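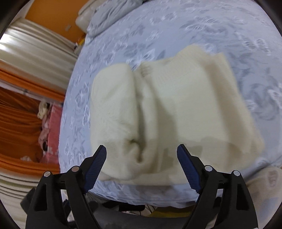
毛衣收起来过夏天之前,一定要先洗吗?

最好先洗干净、彻底晾干再收。穿过一两次的毛衣看着不脏,领口和袖口多少都沾了汗和皮脂,放上几个月容易发黄,也容易招虫。

首页 > 本地消息 > 街坊生活 > 正文

Itenard 织补铺搬进 Wirnosau 老市场,今年夏天开始替人保管毛衣

2021年5月31日

住在 Trirnia 的朋友应该都知道 Itenard 吧,就是以前火车站后面那条窄巷子里的织补铺,门口老挂着一条蓝布帘子,下雨天要侧着身子才能进去。上星期我拿一条开线的围巾过去,发现帘子没了,门上贴了张纸,写着“已搬到 Wirnosau,走路一刻钟”。我心想一刻钟就一刻钟,结果走了快半小时(中间买了一杯豆浆,也不能全怪人家)。

新铺子在 Wirnosau 老市场的二楼,门牌103号,原来是卖窗帘的。地方近100平方米,比巷子里那间宽敞太多了,窗户朝北,白天不开灯也看得清线的颜色。店主还是 Sulastri Lumenta,她弟弟 Hakim Lumenta 今年也过来一起干了,负责清洗和收纳这一块。新铺今天正式开门,前面几天算是试营业,我去的时候地上还堆着没拆的纸箱,缝纫机倒是已经转起来了。

这次搬家顺带多了一项新业务,我觉得值得专门写一条:夏季衣物寄存。简单说,就是把过了季的毛衣、羊毛裙、围巾、薄毯子送过去,他们洗好、晾透、检查有没有虫眼和脱线,然后装进棉布袋,一直替你存到天凉。寄存从明天开始收,到八月底为止都可以送;想早点取,提前两天打个招呼就行。

为什么要做这个呢?我问了 Sulastri,她说每年秋天一降温,铺子里就排长队,拿来的毛衣十有八九是虫蛀,有的还是前一年刚补过的。“都是收的时候没收好,”她说,“塞在衣柜最底下,外面套一个买菜的塑料袋,袋口还扎得死死的。”我听了没敢吭声,我家衣柜底下就有这么一袋!

价钱方面,我把墙上那张价目表看了一遍。寄存是按袋收的,一袋能装三四件普通厚度的毛衣,整个夏天356元,清洗已经算在里面。大袋552元,放得下长款大衣或者双人毯子。小的修补,比如一两处拇指盖大小的虫眼,收了寄存费就不再另外要钱;洞大了要重新配线织补的,先打电话报价,你点头了他们才动手。皮草和羽绒暂时不收,Hakim 说羽绒的晾晒条件还没弄好,可能明年再看。

我嫌不嫌贵?头一眼是有点嫌的。后来算了算我去年秋天那笔织补费,加上干洗店的钱,差得也不多,而且还能腾出半个柜子来。家里地方大、自己又勤快的,当然没必要花这个钱,回家自己收也完全可以。我那天在铺子里坐了半个下午,围巾补好了,也听了一肚子收毛衣的讲究,顺手记下来几条,给打算自己动手的人参考。

先说洗。羊毛的、掺羊毛的,看一眼水洗标再决定,标上写着不能水洗的就别硬来。能水洗的用凉水,放一点中性的洗涤剂,泡的时间别长,轻轻按压,不要搓也不要拧。Hakim 说最常见的错是水温忽冷忽热,洗的时候用温水,过水又换成冰凉的,毛衣一下子就缩紧了,再怎么扯也回不来。纯棉线织的没那么娇气,不过晾的时候同样会拉长。

洗完拿一条干毛巾铺平,把毛衣放上去,连毛巾一起卷起来压一压,水就吸掉大半。然后平摊着晾,别挂,挂一晚上肩膀那里就鼓出两个包,袖子也长出一截。我家阳台小,以前都是搭在椅背上,被 Sulastri 说了一顿,她说椅背那道印子熨都熨不平。她建议买一张便宜的网架,架在浴缸上面或者两把椅子中间都能用。太阳太毒的时候避一避,深色的尤其会晒花。

再说干。摸着干了不等于里面干了,罗纹的领口、袖口和下摆都厚,比身上那几片慢得多。天气好的话多晾一天,碰上回潮的天气,就干脆等两天再洗。咱们这里六月闷成那样,大家心里有数。收进柜子的时候要是还潮着,到秋天打开就是一股霉味,那味道洗两遍都未必去得掉。

收的时候宜叠不宜挂。叠法没有什么规矩,别叠得太死就行,厚的放底下,薄的放上面,中间隔一张白纸或者一块旧棉布。袋子用棉布的,枕套也可以,洗干净的旧枕套正好装两件。塑料收纳箱能用,前提是衣服干透,箱子里也别塞得满满当当。那种抽真空的袋子,Sulastri 不太喜欢给羊毛用,压一个夏天,拿出来软塌塌的,绒都倒了。Hakim 倒说压腈纶的没什么问题,姐弟俩为这个在柜台后面争了几句,最后谁也没说服谁。

防虫的东西,樟木条、薰衣草包都行,味道淡了就换新的,樟木条可以拿细砂纸打一打,香味又会出来一些。他们铺里用的是樟木条,放在袋子外面,不直接贴着衣服。药味重的樟脑丸他们不用,家里有小孩和猫狗的更要小心。还有一点我以前真没想过:柜子本身要先吸一遍灰,角落、抽屉滑轨、踢脚那条缝,虫卵就爱待在那些地方。衣服洗得再干净,放回一个脏柜子也是白费劲。

要是已经有虫眼了怎么办?别急着剪线头,也别自己拿胶水粘(居然有人用胶水!)。把衣服单独装袋,跟别的分开,洗一遍,洞边上的线尽量别动。洞越小越好补,补出来也越看不出痕迹。家里如果还留着买衣服时附送的那一小卷线,一起带过去,省得配色。我那条围巾就是没有原线,Sulastri 翻了三个抽屉才找到一种差不多的灰绿,补完我自己拿到窗边看,得找一会儿才能找到地方。

说回新铺子。从火车站那边过去,坐552路……不对,那是大袋的价钱,我又写混了。公交车在老市场北门有一站,下车上二楼,右手边走到头就是。电梯还在修,推婴儿车的可以在楼下的钟表摊旁边按一下门铃,Hakim 会下来拿衣服。营业时间是上午十点到晚上七点,中午不休息,星期三关门。开车的话停 McKinnon 停车楼,从那边的天桥直接能走到市场二楼,下雨也淋不着,就是周末车位紧张。

送衣服的时候有几件小事要留意。口袋掏一掏,胸针、别针摘下来。有旧的污渍最好说一声是什么弄的,咖啡、酱油还是口红,处理办法不一样,说不清楚的也别编,直接讲不记得了就好。每袋会给一张手写的单子,写着里面有什么、哪里有毛病,你签个字,他们留底联。单子丢了也能取,要带身份证件,稍微麻烦一些。

老巷子那间铺子月底交还房东,之后就不再收件了。还有衣服压在那边没取的,都已经一起搬到新铺,凭原来的单子到二楼拿就可以。我问有没有放了很久没人来领的,Sulastri 指了指架子顶上的一个纸箱,说那里面有一件红色开衫,主人大概是搬走了,电话也打不通。要是你几年前在火车站后面补过一件红开衫,扣子是木头的,麻烦去认一认。

另外她们打算开个织补的小班,教最基本的补洞和收线头,工具铺里出,自己带一件想补的旧衣服就行。时间还没定,可能要等到寄存这一阵忙完。我已经先把名字写在本子上了,写完才想起来我连扣子都钉不好。Sulastri 说没关系,来的多半都这样。价钱也还没定,定了我再在这里补一条。

我的那一袋打算这周末送过去,两件厚的,一件薄的,再加一条我妈织的背心。背心腋下有个洞,从我上学那会儿就有了。

标签:街坊店铺|衣物收纳|织补|老市场|换季

联系我们 | 投稿与更正 | © 2021 版权所有 | 返回顶部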